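Flirklow's hand kit: read the terms before you sign

15/08/2025

Several of you have forwarded the Condix mailing about the Flirklow hand kit, so I may as well say where I stand. The kit is a pair of hand-held grippers you carry around a real home, picking things up and putting them away, and the recordings are meant to teach a robot arm to do the same. Condix sells it as a service: they lend the grippers, you supply the rooms and the people, they hand back "training-ready" files.

The brochure says 1,473 takes were collected in April and 1,457 passed review. That is a very high pass rate for work done in other people's living rooms, and I would like to know who did the reviewing. Baltasar Ledesma at Condix told me it was "a mix of software and staff." I asked what the mix was and have not heard back.
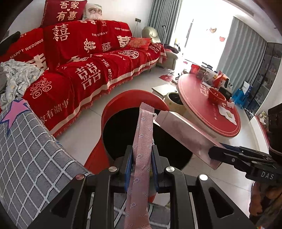

Two grippers at work, one on a slim pink sachet and the other on a flat pink carton.

I will give them this much -- a thin packet is a fair thing to try, and a lived-in room beats a bare bench. But a good grip at one moment says little about the whole take. I want to see the fumbles too, and the 16 rejects are not in the sample pack.

Then there is the price. The entry plan covers 6 homes and 70 hours, with cleanup of the files billed separately. Espinoza signed up on those terms and is still arguing over the second invoice. Tedard asked for a trial first and got one, so it can be done.

My advice is to ask for the raw files from one full session, bad takes included, before any money moves. If Condix sends them, I will go through them and report back.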